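The Load at the Second Bend

The car of the Felatero procession has a tare weight of 3333 kilograms. The figure is painted on the inside of the rear axle box, in white, and was confirmed by my own weighing in February, on four pads, with the canopy fitted and the image of the saint absent. The image is never weighed. I asked, and was told it was not a thing with a weight, and I entered it in the calculation as 50 kilograms, on the basis of its dimensions and the density of seasoned lime.

I had been engaged to certify the brakes. The previous certificate had lapsed, and the insurer would not cover a laden vehicle on a public gradient without one. The route begins at the lower gate in Fovell, crosses the Jetell by the stone bridge, turns twice and ends in the square in front of the church. The gradient is slight as far as the bridge. After it the road climbs hard to the second bend, where it eases. The car is drawn by two ropes, with 86 places on them, and the places are handed down in families. It has no engine. Going up, the brakes are used only to hold the car at the halts, of which there are four, each lasting as long as it takes to sing one psalm.

The brakes were made by Gerlach and are older than I am. They are plain wooden blocks faced with leather, applied by a screw at each side, and I had expected to condemn them. On the test slope they held the car at one and a half times its load with no creep. I replaced one pin and noted the leather as serviceable.

The ropes were not part of the instruction. I fitted a load cell to each at my own cost, between the drawbar and the first knot, in order to have a figure for the pull. A brake certificate does not require one, but a brake should be sized against the worst case, and the worst case is a rope parting on the steepest section under full load. The cells recorded ten readings a second. The recorder was bolted beneath the platform in a tin that had held biscuits.

It is said in Felatero that the saint gets down at the second bend and walks. The account in the parish book is short. The saint, being carried up to be installed in the new church, saw that those on the ropes were spent, and got down, and walked the rest of the way behind the car with the widows. For this reason the widows still walk directly behind it, with a gap left in the middle of their first row. The gap is one person wide. People on the ropes will tell you that the car becomes lighter at that point, and that anyone can feel it. I did not doubt that they felt it. The gradient eases there, as I have said, and a body that has been pulling against a steep slope will report any relief as a large one.

I pulled the profile of the road from the survey and calculated the expected force for each metre. Rolling resistance I took from the level ground at the gate. Wind was nil. The procession went up in June 2026, in the early evening, in dry weather, and took 183 minutes including the halts. I walked beside the offside front wheel with a chock in each hand. I sang at the halts where I knew the words.

Nothing happened that I would have put in a report. One of the lanterns went out at the bridge and was lit again. At the first bend the nearside wheel ran against the kerb and the car had to be eased back and straightened, and the screw on that side was stiff to release. At the second bend the people on the ropes lifted their heads, all of them together, and the singing changed key, and the car went on at the same pace as before. I looked back, once, at the gap. There was a gap there.

I took the recorder home in its tin and did not open the file for several days. The certificate had been signed and the fee paid. When I did open it, I laid the measured force over the calculated one. They agreed well from the gate to the bridge. They agreed on the climb, allowing for the kerb, which showed as a clean spike. At the second bend both curves fell, as they should, with the gradient. The measured curve fell further. Above the bend it ran below the calculated one, parallel to it, all the way to the square.

A parallel offset usually means a zero error. A cell gets warm, or takes a knock, and everything it says afterwards is wrong by the same amount. I had two cells, on two ropes, and they had shifted together, in the same second. I returned both to the bench. Each read zero at zero and full scale at full scale. I checked the survey levels against an older survey and then went back up with a level and staff and took them myself, in the rain, with a cousin of mine holding the staff — the road was as drawn. I considered that the surface might change at the bend. It does not. It is the same setts, laid in the same year, and I have the invoice.

Resistance on a slope is proportional to weight, so an offset in force can be turned into a difference in mass. I put off doing this. It is one line of arithmetic. The answer was 50 kilograms.

I distrusted this at once. It was my own figure, which I had made up from a drawing and a table of timber densities, and no load of that size ought to show through the noise of two ropes and so many pairs of hands. An honest result would have been 40 or 70. I went through the sheet looking for a place where the assumed mass of the image had been entered twice, or entered and then taken off again, and found none. I rebuilt the sheet from blank. I gave the raw file to a former colleague with the columns unlabelled and asked for the point at which the load changed and the size of the change. The reply gave the second and the size, and asked whether somebody had got off.

The parish asked me to present the brake findings before the autumn cleaning of the car, and I agreed, and took the graph with me in a separate folder.

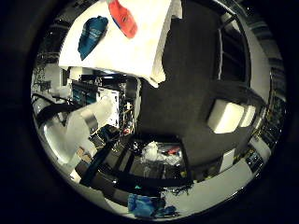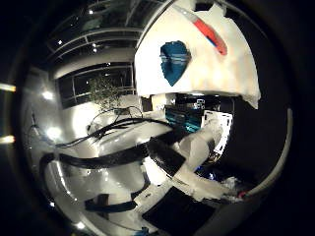 I spoke on the brakes first. I recommended that the nearside screw be greased before each outing and that the spare pin be kept on the car, and both points were accepted. There was a question on whether the leather could be bought locally. I answered it. Then I was asked whether the ropes had been strong enough, and I said they had, by a good margin, and I heard myself say that the greatest pull had been recorded just below the second bend. The room went quiet. It was night by then and the panes were dark, with the ceiling lights showing as small points in the upper row, and I found it easier to address the small potted tree that stood in front of the lower windows than the people in the chairs. I said the pull dropped after the bend. I said that the gradient eased there. An old woman near the door, who walks in the first row of the widows, to the left of the gap, asked me how much it dropped by.

I had the folder on my knees. I told her I would need to look at the figures again, and she said that was all right, and that the saint had been a small man.

The certificate runs until the next procession but one. In the space for remarks I wrote that the brakes should be tested at the full laden weight for the whole of the route, including the part above the second bend, and that no allowance should be made for any reduction. I have left the cells on the drawbar. The battery in the recorder is good for another season, and the tin has been painted to match the platform.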